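Section 4: Making up the bed

By now you've got your keys, you've found the light switch that works the hallway (section 3, if you skipped it), and you're ready to get the bedroom set up for guests. I do this one the same way every time at Lorkley, and the steps below are pretty much what I'd tell you if I was standing in the doorway with my coffee.

You'll need one fitted sheet, one flat sheet, the pillowcases, and the brown blanket. Sheets live on the second shelf of the hall closet. The blanket goes on last.

1. Strip everything, including the mattress pad. Shake the pad out the window and put it back with the tag at the foot end.

2. Put the fitted sheet on, starting with the corner by the wall. It's the hard one to reach, so get it over with while you still have some slack to play with.

3. Lay the flat sheet wrong side up, with the wide hem at the head. When you fold it back over later, the nice side shows.

4. Tuck the foot end and do the corners. Gareth Penrose does proper hospital corners and they look great, but mine are just a fold and a shove and no guest has ever written in about it!

Note: If the flat sheet doesn't reach, you've picked up one of the Brallow sheets from the smaller room. They look the same on the shelf. Check the label.

5. Fold the blanket in half the long way first, then open it out across the bed. That leaves you a crease to line up with the middle of the mattress – much easier than eyeballing the two sides.

6. Now fold the top edge back on itself. I like a deep fold, as deep as my forearm is long, and I don't mind if it comes out a bit fat and lumpy. A thick textured blanket is never going to fold like a sheet of paper.

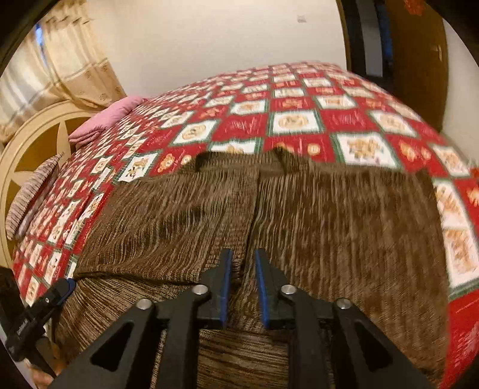

7. Run your palms along the fold from the center out to each side. Light pressure is plenty. If you tug at one end the whole thing goes crooked and you're back at step 5 (ask me how I know).

8. Bring the flat sheet down over the fold if the guests are staying more than one night. For a single night I leave it tucked under.

Caution: Don't drag the blanket by its threads or hook it over the bedpost. Loose weave snags easily, and once a loop is pulled you'll be poking it back through with a crochet hook for the rest of Monday.

Caution: No hot dryer for the blanket, ever. Air it over the rail in the back room and give it overnight.

9. Pillows go on last, open ends facing away from the door. Spare blanket in the bottom drawer, and check that the drawer closes all the way.

Done with the bed? Towels are next, in section 5.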